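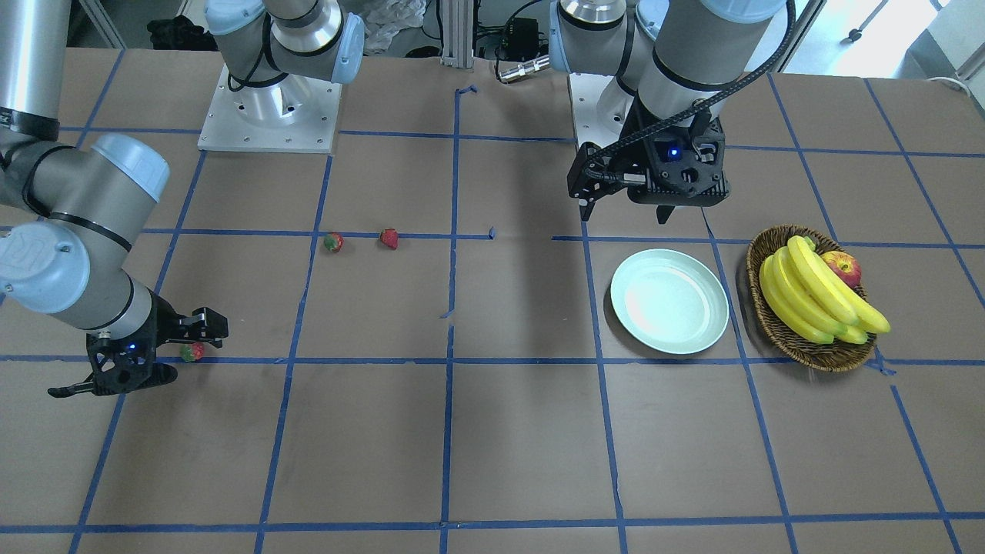 Zisstead Open Day Recordings

Hello, and thank you for stopping by! This folder holds what we saved from the open day at Zisstead on 2025-05-01, when Mbali Buthelezi and Graça Simões ran the two-arm fruit table for anybody who cared to come in and watch (and plenty of you did, bless you).

Contents

There are 400 episodes. Visitors picked the task from a short menu, mostly "strawberry to plate," and Mbali started each run. The blue tape grid was for calling out where the fruit should go.

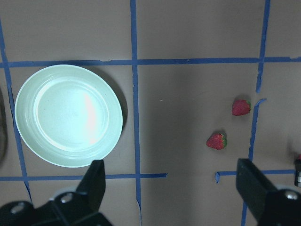

Every episode comes with an overhead view and a wrist view — please load them as a pair, as the timestamps are shared. Failed runs are kept and marked "miss" in the notes column.

Known issues

Notes for 18 episodes are in Portuguese only. Fernanda Morais hopes to translate them by August.

Questions and corrections go to Inmaculada Tejada, who is always glad to hear from visitors.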